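The Bottle Clause

I had been at Bradard for 12 weeks when they gave me the rulebook, and I took it home and read it in the bath like a thriller.

You have to understand, I wanted this job. Before Bradard I had been stacking trays at Plollon, where the only rule about the machines was a yellow line on the floor and a sign that said DON'T. At Bradard we had a whole book! It was called Handling Practice for Taught Motions, it had 80 pages, and somebody before me had gone through it with a green pen, putting little question marks wherever they had doubts. By page 60 the question marks were coming in pairs.

My job was to teach grasping. You hold the gripper in your own hand, you walk up to a thing, you close on it, you lift it, you put it down somewhere sensible, and later on a machine watches all of that and tries to be you. I liked that part more than I let on. I've never been anybody's idea of graceful, and now there was an arm in the next building that reached for things the way I do.

Rule 4 said: approach at the speed you would use with a sleeping cat. Rule 9 said: never correct a grasp in the air, set the object down and begin again. Rule 11 was the long one, and everybody called it the Bottle Clause.

The Bottle Clause said that any upright container must be held with its cap on, its weight centered between the fingers, and its label "undisturbed." That was the word with the biggest green question mark in the book. Undisturbed how? I asked the woman at the next table and she said it meant don't scratch it. I asked the man who signed my time sheet and he said it meant don't cover it. I asked the night shift and they said they'd been peeling the labels off for a month, so for them it had stopped being a problem.

So there were three crews teaching one arm three different manners, and you could tell. I went over to watch it once on my lunch break. It would come down to a bottle beautifully, slow as you like (sleeping cat, very good), and then it would sort of dither. A bit left, a bit right. I knew exactly how it felt. I do the same thing at a door when somebody is coming the other way.

I went back to my table and decided I would settle it myself, by doing the clause properly, one reading all the way through, four hundred grasps.
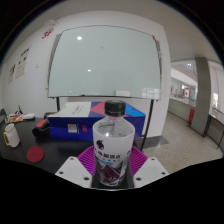 The first fifty were fun. After that you go into a kind of trance, where your wrist knows the job and your mind is free to wander off and worry about rent. Somewhere past two hundred I caught myself squeezing. It wasn't much, but Rule 6 says close until it holds and then stop, and I was closing until it held and then a little more, for luck. I'd been doing it for who knows how long. Nobody would ever have noticed, except that an arm would have learned it, and then forty arms, and then one day in a shop somewhere a carton of milk would have paid for my bad mood.

I could have kept going. I want to be clear that I thought about it for a good long while, with the gripper in my lap and my shoulder aching.

Then I threw out the whole run. Rule 14, the shortest one in the book: if you would not want it repeated, do not hand it in.

The man who signed my time sheet was not delighted. He wanted to know what he was supposed to write down for a day with no grasps in it, and I said he could write down that I'd read the rulebook, and he looked at me for a while and then wrote exactly that. After that he asked to see my copy. He'd never had one, he said. They gave them out after he started.

We rewrote the Bottle Clause together over two evenings, on the back of a Kasten delivery form, with the night shift leaning in to object to everything. It came out at three lines. Cap on. Fingers on the middle of the body, wherever the label happens to fall. If it's peeling before you start, pick another bottle. The night shift made us add "and leave the peeling to us," and we crossed it out, and they wrote it back in.

They printed the new book in July, the same month the Stamer people came through to see how we worked. One of them asked me who had decided about the labels. I said a group of us had. She asked if she could watch the arm, so I walked her over, and we stood behind the line while it came down to a bottle, slowly, and closed, and stopped.

It paused a second before lifting. I do that too. I've never found a rule against it, and I've looked.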